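Counting Twice in Orkdale

The county changed how it draws a ballot line, and the effect on the assembly race was larger than either party planned for

August 2010

The Orkdale assembly has 101 seats. For most of its history the makeup of those seats could be predicted from a map of the river towns and the upland farms, and the prediction was seldom off by more than a handful. The towns voted for the Labor and Civic list, the uplands voted for the Land Union, and the outcome turned on a belt of mixed districts between Parance and Akwood.

The election held this spring did not follow that pattern. The Land Union lost ground in the uplands and gained it in the towns. Labor and Civic did the reverse. The total number of seats that moved from one party to the other was 18, a modest figure by itself, but the moves were spread across districts that had not changed hands in living memory.

Two explanations have been offered. The first is economic. The closing of the Akwood rail yard sent workers south, and the people who left were younger and more likely to rent. The second is procedural. Before the election the assembly adopted a transferable ballot for all districts, replacing a system in which the candidate with the most marks won outright.

Under the old rule a voter marked one name. Under the new rule a voter may rank as many names as appear on the paper. If no candidate holds a majority of first choices, the lowest candidate is removed and those papers go to the next name ranked. The process repeats until one candidate passes half of the papers still in play.

The rule is simple on paper. Its effects depend on how many voters use it. In districts where most papers carried a single mark, the result was the same as it would have been before. In districts where most voters ranked three or more names, the first-round leader lost in over 108 precincts taken together, and several of those losses decided a seat.

Parance Central is the clearest case. The Labor and Civic candidate led the first count. Two small lists, one formed around water rates and one around school closings, held the balance. When they were removed, their papers went heavily to the Land Union. The final margin was 341 votes.

Party officials on both sides had assumed that small lists would draw from the party nearest to them in program and return those votes in the later rounds. The water rates list was made up largely of former Labor and Civic members. Its voters did not go back. The published transfer tables show that more than half ranked the Land Union second, and a further share ranked nobody second, so that their papers dropped out of the count.

Dropped papers are the weak point of the system. A paper with one mark is valid, but once that candidate is removed it has no further use. In the uplands, where turnout is older and the single mark is a settled habit, the rate of dropped papers was high. In the towns it was low. A majority of papers still in play is therefore a different quantity from a majority of papers cast, and the gap between the two was not the same across the county. 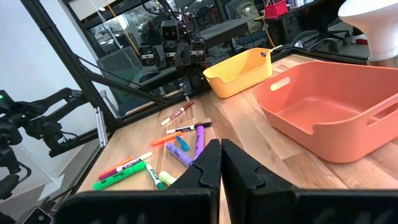 Pavlović, writing to this magazine after the spring count, argued that the gap has been overstated. A voter who marks one name has been asked a question and has answered it, the letter said, and "to treat that answer as a fault in the machinery is to assume the voter wanted to say more." The letter added that the old rule discarded far more opinion than the new one does, and did so in the first round, where no table recorded it.

The point is fair as far as it goes. The old system kept no record of second choices, so there is no way to measure what it left out. But the argument assumes that every voter understood the option. The printed notice sent to households gave the ranking rule in one paragraph on the back of the sheet, below the polling hours. Several upland precincts received the notice late.

The assembly now has three proposals before it. One would restore the single mark. One would keep the ranking but require at least two names for a paper to be valid, a change that would probably raise the number of spoiled papers in its first use. The third would leave the rule alone and pay for a longer notice, to be mailed separately from the polling card.

Neither large party has taken a formal position. The Land Union gained under the new rule in the towns and has little reason to give it up, but its upland members want the single mark back. Labor and Civic is divided along the same line in the other direction. The seats won in the uplands are held by narrow margins, and the members who hold them owe their places to transfers.

A vote on the proposals is expected after the budget is settled. Any change would apply first to the district council elections - these use smaller papers and shorter lists, and the share of seats decided on transfers is likely to be lower.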